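ok a few of you asked how the couch is holding up so here's a thread, get comfy

1/ Background for the new people: we bought the big cream leather sectional in September after 2 months of me sending my husband links at midnight. Everyone told me cream was a mistake. My mother-in-law Bimla told me twice.

2/ It was a floor model at Sachdeva, which knocked the price down to 4,000 (still the most I've ever spent on anything that doesn't have wheels!). Pankaj sat on it for maybe a minute, put his feet out and said fine, this one. After all those links!!

3/ Delivery was a whole afternoon. Lalit and Tarun came over to help turn it through the hallway and we had to take the closet door off its hinges. The closet door is still off its hinges. That's a different thread.

4/ Things I love: the headrests. Each section has its own padded one, so whoever's watching a movie isn't fighting anybody for neck support. My old couch had a back that stopped right at my shoulder blades and I had a permanent crick.

5/ Things I don't love: crumbs. They go straight into the spots where the panels meet and they live there now. I do a pass with the skinny vacuum attachment when I remember, then wipe along the seams with a barely damp cloth. No sprays, the store guy was really firm on that.

6/ Cushions! This is where I've gone back and forth the most. I started with 12. TWELVE. You'd sit down and half of them would slide onto the floor, and then I'd be the one picking them all up before bed. Most of them are in the guest room closet now (which has a door).
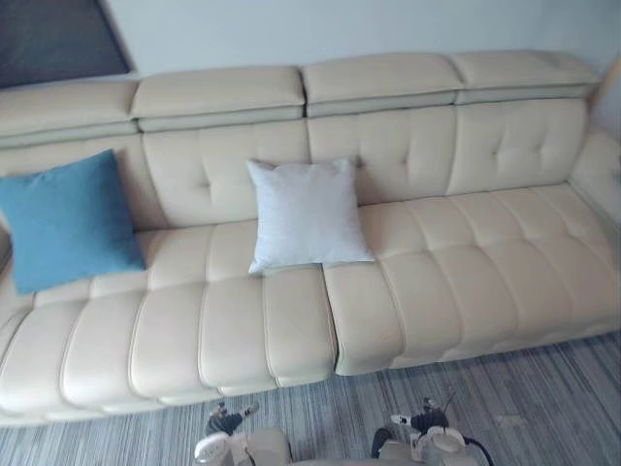
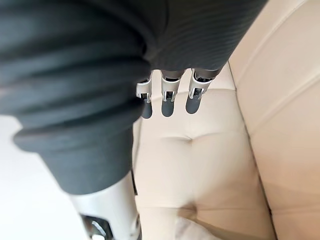

7/ Mamta is the one who talked me into teal, by the way. I was going to go all beige and she said it would look like a dentist's waiting room. She was right and I've told her so, please stop tagging her to ask.

8/ My whole cushion routine, for the person who asked how I "style" it (lol): pick each one up, give it a good smack on both sides, put the square blue one back first and then the smaller white one. Done before the kettle boils.

9/ Little thing I learned the hard way: check cushion covers for dye before they go anywhere near pale leather. Rub a wet white rag on the back and see what comes off. I had a navy one from Urkier that left a shadow on the arm and it took me 2 evenings to get it out with plain soap and a lot of muttering.

10/ Conditioner: I've only done it once so far. Tiny bit on a soft cloth, little circles, then wipe it off and keep everyone away until morning. Pankaj slept through the entire warning and sat down with his coffee at 6 am. The pants survived.

11/ Would I buy cream again? Yeah, I would. It makes that room so much brighter in the evening and I like the tufting way more than I thought I would. Bimla has now claimed the corner for her afternoon nap, so I consider that argument closed.

12/ Next up is finding a throw that isn't scratchy. If you have one you love, drop it in the replies, machine washable only please, I know myself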